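阳台种甜玉米,到底什么时候掰最合适?

版块:阳台与小院 > 蔬菜种植

楼主 南窗一分地
去年在楼顶种了两行甜玉米,一共收了没几根能吃的。有的掰早了,剥开上半截全是瘪粒,有的掰晚了,煮出来又硬又没甜味。今年想提前问清楚,省得到时候又乱掰。
我的情况:楼顶朝南,泡沫箱,土深一尺多一点,品种是网上买的散装种子,包装上只写了“水果玉米”,没写生育期。现在苗有小腿高了。
主要问三件事,看什么判断成熟,要不要人工授粉,掰下来能放多久。

2楼 老姜不辣
看须子。须子从头到尾变成深褐色,摸着发干,但靠近苞叶口那一小段还有点潮,这时候就差不多了。须子还带绿或者发黄发亮,别动它。
另外拿手捏一下顶端,如果是圆的、钝的,说明籽粒灌到头了。捏着尖尖的就再等等。

3楼 Saranya Panicker
我从吐丝那天开始记日子。我们这边八月份气温高,吐丝以后第十八天到第二十天收,口感最好。气温低的时候要多等几天。在苞叶上用记号笔写个日期,比看须子省事。

4楼 老姜不辣
回复3楼:记日子只对你自己那块地有用。楼顶和地面温度差得多,泡沫箱升温又快,照搬你的天数多半要掰老。

5楼 Saranya Panicker
回复4楼:我没让他照搬。第一年记下来,第二年就有自己的数了。须子这个东西下过雨颜色也会变深,光看须子我也掰错过。

6楼 河湾菜园
两位说的都可以用,最后一步还是掐籽。把苞叶从侧面撕开一条小缝,指甲掐一粒,冒白浆就是正好,冒清水是嫩了,掐不出浆就老了。看完把苞叶合上,用橡皮筋扎一下,不扎容易进虫。
不过一棵上别反复撕,撕过的那根我一般两三天内就掰掉。

7楼 楼主 南窗一分地
掐籽这个我去年试过,从顶上撕的,后来里面进了蚂蚁。原来要从侧面。
再问下授粉,去年瘪粒多是不是授粉的问题?

8楼 河湾菜园
十有八九是。玉米靠风授粉,种两行的话风一吹花粉全跑了。同样的棵数,种成方块比种成长条好得多。你现在苗还不算太大,泡沫箱能挪就挪,四行并在一起。
人工授粉也简单,上午露水干了以后,把雄穗剪一小段下来,在须子上抖几下,隔天再来一次,连着做3次。

9楼 陶盆也算地
楼顶风大,我觉得不用剪雄穗,早上挨棵摇一摇杆子就够了。我摇了两年,没出现过半截瘪的。

10楼 河湾菜园
回复9楼:你种了多少棵?

11楼 陶盆也算地
29棵,摆成一片的。

12楼 河湾菜园
那当然摇摇就够。楼主要是只有十来棵,还是手动抖一下保险。

13楼 老姜不辣
瘪粒也不全是授粉。抽雄到灌浆那段缺水缺肥,一样秃尖。泡沫箱存不住水,夏天早晚各浇一次,喇叭口的时候追一次肥。我用的是 Prarnari 的颗粒复合肥,离根一掌远埋下去,浇透。别贴着杆子撒,会烧根。

14楼 Afonso Bettencourt
补充一条,别和糯玉米或者饲料玉米种在一起。串了粉,当季的甜玉米籽粒就会变硬变淡。我隔壁地块种的是饲料玉米,有一年我的甜玉米煮出来全是淀粉味,找了半天才找到原因。要么隔远,要么错开播种,让两边花期碰不上。

15楼 陶盆也算地
串粉这事在楼顶也要管?周围都是楼,谁种饲料玉米。

16楼 Afonso Bettencourt
回复15楼:他买的散装种子,里面混没混别的品种不好说。包装上连生育期都没有。

17楼 楼主 南窗一分地
种子确实不靠谱,出苗就高矮不齐。今年先这样,明年换有正经标签的。
那掰下来以后呢?我家就两口人,一次熟一批吃不完。

18楼 Saranya Panicker
带着苞叶放冰箱冷藏,2天之内吃完。普通甜玉米掰下来糖分就开始转淀粉,天热的时候常温放一天味道就差不少。所谓超甜的品种能多放几天。
吃不完就焯了冻。水开下锅,煮8分钟左右捞出来,凉水冲透,擦干,装袋冻。

19楼 老姜不辣
冻不用煮那么久,煮久了化冻以后发软。我是整根带两层嫩苞叶直接冻,吃的时候不化冻,凉水下锅。

20楼 Saranya Panicker
直接冻的放一两个月可以,再久有股生味。我一般要放到过年,所以焯透。各人放的时间不一样。

21楼 河湾菜园
分批播种就没这么多麻烦。每隔十天种几棵,一次熟几根,现掰现煮。缺点是前后几批花期错开,每批棵数少,必须手动授粉。

22楼 陶盆也算地
说到煮,要不要放盐?我家一直放半勺,有人说放盐会让皮变硬。

23楼 老姜不辣
出锅前放,影响不大。我不放,甜玉米本来就有味。

24楼 Afonso Bettencourt
我也不放。火候比盐要紧,水开以后煮五六分钟够了,很多人一煮半小时,那是煮老玉米的办法。

25楼 楼主 南窗一分地
记下来了。打算这么办:箱子这两天并成四行,抽雄以后上午抖花粉,吐丝那天在苞叶上写日期,到第十六天开始看须子,拿不准再从侧面撕开掐一粒。锅里的事等收了再说。
到时候回来报结果。

26楼 河湾菜园
行。并箱子的时候轻点,玉米根浅,箱子歪一下容易倒。倒了就在根部培一层土,两三天能自己立起来。

27楼 陶盆也算地
顺便问一句,授粉以后雄穗能剪掉吗?楼顶风大,头重脚轻老是歪。

28楼 河湾菜园
须子都开始变褐以后可以剪,只剪雄穗,别把上面的叶子一起剪了,灌浆还靠那几片叶子。

29楼 Saranya Panicker
我也贴一张,煮玉米就按24楼说的时间来。 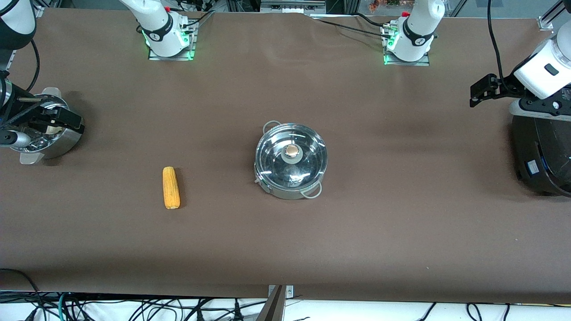

玉米一根,带玻璃盖的不锈钢锅一口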